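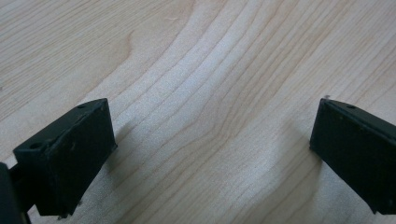

Pale wood shows you less than you think it will, and most of what I want to say in this section comes down to that. When I started writing about worktops I assumed a light table would give up every mark right away, the way a white shirt does. Then I sat down with one for a while and kept mistaking the wood for the damage. Take the darker hook of grain toward the upper left in Figure 5. My eye goes straight to it every single time, and it's just the wood being wood — a curve a bit darker than the curves around it. If you asked me from across a room I'd swear somebody had left a ring there. The long wavy stripes off to the right cause less trouble, as they run along together and the eye soon files them under pattern. So my first working rule, and I'll lean on it for the rest of the paper, is that a mark has to be judged against the grain it sits in and never against some ideal blank board.

5.1 Grain, scratch, or pencil?

I use three everyday words for what people find on a tabletop: figure, mark, and crumb. Figure is anything that belongs to the wood. A mark is something that happened to the wood. A crumb is anything that will come off if you wipe it, and yes, I include dust, glue flakes and actual toast. I tried fancier terms in an early draft and even I couldn't keep them straight, so plain words it is.

The line between a figure and a mark is usually direction. Grain keeps company. One line has neighbors that bend when it bends, and where it squeezes in close to the next one the whole bunch squeezes in too. A scratch goes off by itself and doesn't care what the neighbors are doing. It gets harder when a scratch happens to follow the grain, and I'll admit I have stared at a few of those at our bench in Fadovside until I had to go and make coffee. Running a fingernail across helps. So does getting down low with a lamp to one side, which is how I'd look at any table I was thinking of buying.

Pencil is its own small headache. A faint pencil line and a faint dark scratch can look just the same from standing height, and the remedies are completely different. You rub out the first with an eraser in a few seconds. The second you either live with or sand, and sanding means the whole top if you want the color to match afterward. Near the middle of the table in Figure 6 there's a dark line of exactly this sort, and I won't call it one or the other from a picture. On our recording sheet it would go down as "line, dark, cause open." I like having that box on the sheet. Before we added it, people guessed, and the guesses came out very confident.

Tabletops also get used, obviously, and things with edges get tipped up on them. A flat box is a good case. Set down flat it spreads its weight and does very little harm. Lean it on one edge and all that weight goes onto a thin strip, and if there's grit underneath and the box gets dragged, you have your scratch. I'd been thinking about tables almost entirely in terms of cups and plates before this project, and I now think boxes deserve at least as much blame (my own kitchen table agrees with me).

Figure 6. Pale wooden tabletop in use, with a green-lidded box held at a tilt near the upper right. The faint dark line discussed in 5.1 is near the middle of the top.

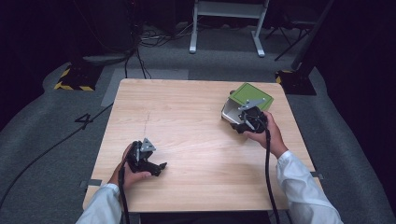 5.2 Crumbs, and when to leave them alone

You'd think the crumb would be the easy one. You wipe, it goes, you're done! But wiping is where I've seen a lot of tables get their first real marks. A hard little fleck under a dry cloth turns into a tiny chisel, and a person who is cleaning in a cheerful mood will push it around in circles. So our routine puts lifting ahead of wiping. We pick up what can be picked up with a bit of folded tape or a soft brush, and only then does the cloth come out, damp and well wrung.

For the trial surfaces we stuck with one finish, a clear coat sold to us as Catura 2077, laid over wood sanded to 400 grit. I don't claim it's the best thing on the market. We had a lot of it. What I liked was that it left the tops looking satin, with enough sheen to catch a raised edge at a low angle and not so much that you end up looking at your own reflection. The boards we'd done earlier in Lu oil were lovely to touch and hopeless to inspect, and I dropped them from the comparison after one long Sunday of squinting.

There's also the question of where on the top to look. Busy grain hides small stuff wonderfully well. Open, quiet grain doesn't. Figure 7 makes the point better than I can: the lines bunch up into a curving band through the middle, and I have to work to see anything in there at all, while the tiny white fleck near the top, a little left of center, jumps out once you've found it. I'd call that one a probable crumb, going by looks alone. A finger would settle it. My advice to anyone checking a table is to spend most of your time on the busy patches and trust your first glance on the calm ones, which is pretty much the reverse of what people do when you hand them a lamp and leave them to it.

Figure 7. Close-grained band running down the middle of the tabletop, with a small white fleck near the top.

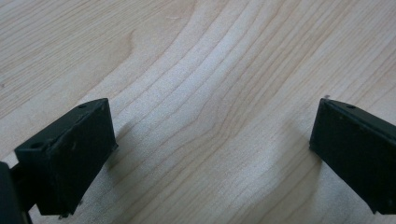 A reader in Sultdale wrote back on the draft to say that I was being too generous to the grain. On her own tables, she argued, it's the pale washed-looking areas that fool people, as a light scuff there has nothing dark to interrupt and simply fades in, and she would send a beginner to the brightest part of the top first. I think she has a fair case for scuffs. For scratches I'm sticking with the busy patches — a dark line in a crowd of tan lines is still the thing I miss most often. We've changed the recording sheet to split the two, so scuffs and scratches now get separate passes with the lamp moved in between, and the notes in section 6 follow that order.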